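Besuchsbericht: Tag der offenen Tür in Vimville, oder wie man einen Teller vorschriftsmäßig hinstellt

Der Bus nach Vimville fährt im November nur jede Stunde, und die Haltestelle heißt »Gewerbepark Süd«, obwohl sie nördlich davon liegt. Ich war also zu früh, bekam an der Pforte ein Namensschild mit falschem Vornamen und durfte vierzig Meter weiter ein Formular unterschreiben, in dem ich versicherte, das Formular davor gelesen zu haben. Willkommen bei Westcombe, Abteilung Handhabung.

Eingeladen war ein Grüppchen aus Werkstattleitern, Sicherheitsbeauftragten und mir. Versprochen war ein Nachmittag über »gute Praxis an Tischarbeitsplätzen mit Robotern«. Das klingt nach Diavortrag, und mit einem solchen fing es auch an. Die Hausordnung für die Tische hat 44 Punkte. Punkt 1 definiert das Wort »Tisch«. Bei Punkt 7 (»Getränke«) wurde es im Raum kurz lebhaft, weil der Kaffee gerade verteilt worden war.

Danach ging es endlich in die Halle. Hohe Decke, weiße Träger, ein Lüftungsrohr, das jeder Turnhalle zur Ehre gereichen würde, und viel Licht. Auf das Licht legt man hier Wert, es hat im Regelwerk ein eigenes Kapitel: Die Leuchten bleiben an, solange gearbeitet wird, und wer an den Schaltern spielt, trägt das mit Uhrzeit ins Tischbuch ein. Das Tischbuch ist eine Kladde aus Papier. Ich habe zweimal nachgefragt.

Der zweite Abschnitt der Regeln betrifft die Gegenstände. Sie heißen hier »Requisiten«, ein Wort, das die Werkstattleiter sichtlich nicht über die Lippen brachten. Geschirr, ein Regal, eine Topfpflanze: Was auf der Liste steht, darf auf den Tisch, alles andere gehört herunter. Eine Pflanze ist demnach zulässig, ein Schlüsselbund ist ein Vorfall.

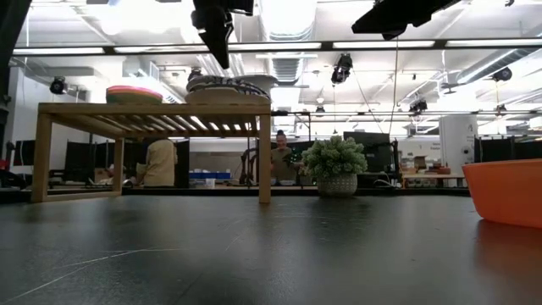
Jade Simard hielt dagegen, mit solchen Listen erziehe man die Leute nur zum Abhaken. Ihr sei ein Tisch mit vier Regeln lieber, die jeder auswendig könne, als einer mit 44, die im Ordner stünden. Bei Pelletier habe man die Liste am Ende so lang gehabt, dass sie selbst nicht mehr auf den Tisch gepasst habe. Und ob man den Ordner eigentlich als Requisit führe?

Man führt ihn nicht als Requisit. Er liegt auf einem eigenen Pult, und für das Pult gibt es Punkt 31.

Trotzdem muss ich zur Ehrenrettung der Gastgeber sagen, dass die Regeln dort am besten sind, wo sie am kleinlichsten klingen. Vor jedem Durchgang gilt eine Reihenfolge, und die wurde uns auswendig vorgetragen, im Tonfall eines Flugbegleiters kurz vor dem Feierabend:

Tisch nach Liste bestücken.
Kabel außerhalb der Greifbereiche führen.
Hände weg, Ärmel weg, Meldung an den Bediener.
Erst dann Freigabe.

Die Meldung muss laut erfolgen. Nicken gilt nicht, Daumen hoch gilt auch nicht, seit ein Daumen einmal der Decke gegolten haben soll. Gesagt wird »Tisch frei«, geantwortet wird »Tisch frei verstanden«. Nach dem dritten Mal kommt man sich albern vor, nach dem zehnten sagt man es vermutlich zu Hause beim Abräumen.

Am längsten stritt die Gruppe über die Laufwege. Westcombe klebt Linien auf den Boden und verlangt, dass Besucher dahinter bleiben. Ein Herr mit sehr sauberen Sicherheitsschuhen wollte wissen, welche Norm das Klebeband vorschreibe. Keine, sagte man ihm, das sei Hausregel, und die richtige Grenze ergebe sich aus der Risikobeurteilung für den jeweiligen Platz. Er notierte »keine« und unterstrich es. Ich stand unterdessen mit beiden Füßen auf der falschen Seite und wurde sehr höflich am Ellbogen zurückgeführt.

Zum Aufbau selbst: zwei Arme, die von links und rechts über den Tisch reichen, dazwischen Teller und bunte Schalen. Jeder Arm hat laut Regelwerk seine Hälfte. In der Mitte gilt Vorfahrt, und zwar nach einer Tabelle, die das Haus von einem Partnerprojekt namens Trostalar übernommen hat. Sie hat 18 Zeilen und behandelt Fälle, von denen mir mindestens die Hälfte aus Familienfeiern bekannt ist. Zeile 12 etwa: Beide wollen dieselbe Schüssel. Lösung: Beide halten an, der Bediener entscheidet. Meine Großmutter hätte das unterschrieben.

Auch die Schalen haben ihren Paragrafen. Inhalt und Gefäß werden vor dem Durchgang farblich abgeglichen, damit ein Fehler später als Fehler zu erkennen ist und keine Auslegungssache wird. Das leuchtete sogar dem Herrn mit den Schuhen ein. Teller kommen leer auf den Tisch, mit der Oberseite nach oben, was ebenfalls dasteht, schwarz auf weiß. Irgendwer muss den Anlass dazu geliefert haben. Es wollte niemand gewesen sein.

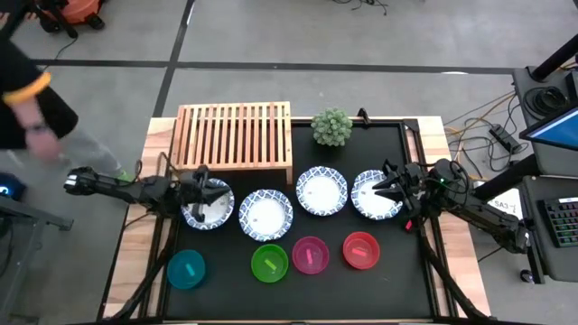 Zwei Greifer, vier leere Teller: Tischarbeitsplatz in der Halle von Westcombe, Vimville.

Zum Schluss Fragerunde, wieder im Vortragsraum, nun mit Getränken und unter Berufung auf eine Ausnahme zu Punkt 7. Gefragt wurde vor allem nach den Kabeln. Die Antwort fiel erfreulich unfeierlich aus: Am Boden sei man strenger auf dem Papier als in der Halle, ein Kapitel dazu werde überarbeitet, Vorschläge gern schriftlich. Simard schrieb ihren gleich auf die Serviette. Er bestand aus einem Satz, und der Moderator las ihn vor: »Wer drübersteigt, räumt auf.« Der Vorschlag wurde angenommen, vorbehaltlich einer Nummer.

Wer selbst hinwill: Anmeldung bei der Pforte, geschlossene Schuhe, lange Haare zusammenbinden, Schmuck ins Schließfach. Das Mittagessen gibt es in der Kantine nebenan, die Linsensuppe kann man nehmen. Das Regelwerk bekommt man auf Nachfrage als Ausdruck mit, gelocht, ohne Ordner. Der letzte Bus zurück fährt um 17:44 Uhr.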